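Speaker notes – "Do restaurant reviews tell you where to eat?"
Waltley library talk, 29/06/2026

Start without a slide. Ask who chose their last meal out by its star rating. Let them own up.

I write up local places for a small readership in Birside and Waltley, so I'm part of the problem. My claim tonight is a modest one. Most reviews tell you how the evening went for the reviewer, and the stars on top tell you even less.

The Piltard, the grill on the Birside road. It had 13 reviews in February, nearly all glowing. I went and got a grey chop and a long wait. Was I unlucky, or were they lucky? I can't tell, and neither can anyone reading either side.

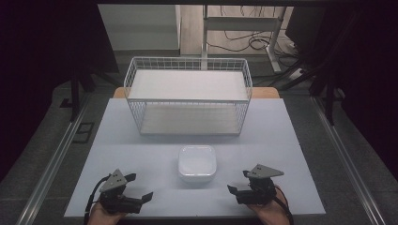 How many visits does it take to judge a restaurant fairly? More than one, and I'd want three, with at least one of them on a quiet night when the head cook might be off.

Papers used to pay for that. I pay for myself, so most of my write-ups rest on one visit, and I now say so in the first line. Few people seem to mind, which worries me a bit.

Next, the numbers. A place with 300 reviews looks safer than one with 14. Maybe. Ask when they were written. If the kitchen changed hands last year, most of the 300 are about somebody else's cooking.

(Pause. Someone usually brings up fake reviews. Say I've no idea how many there are, and I distrust anyone who gives a neat figure.)

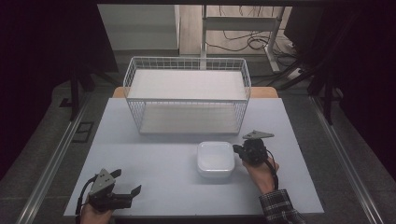 Cabanatuan, and the trouble with "authentic"

The Filipino café in Waltley, named after the city. Good garlic rice, sour soup with a proper edge to it. Half the online reviews call it authentic. By whose measure? Several of the same people say it's their first Filipino meal.

I've used the word myself. Read out my old line about "the real thing" and wince.

What I'd sooner read: was the soup hot, was the pork tender, what did it cost, could you hear each other.
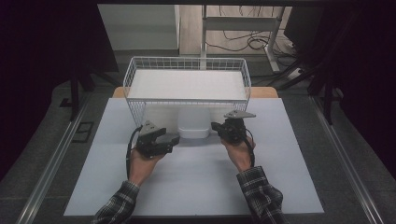

And could you get a table without booking, because a review that leaves that out has wasted my bus fare. Cabanatuan doesn't take bookings – I found out at the door.

If there's time, the "100 best" lists. I doubt that anyone has eaten at all 100. Ask who picked them and whether they paid.

Questions. If asked for my favourite place, give Cabanatuan, then remind them I've only been twice.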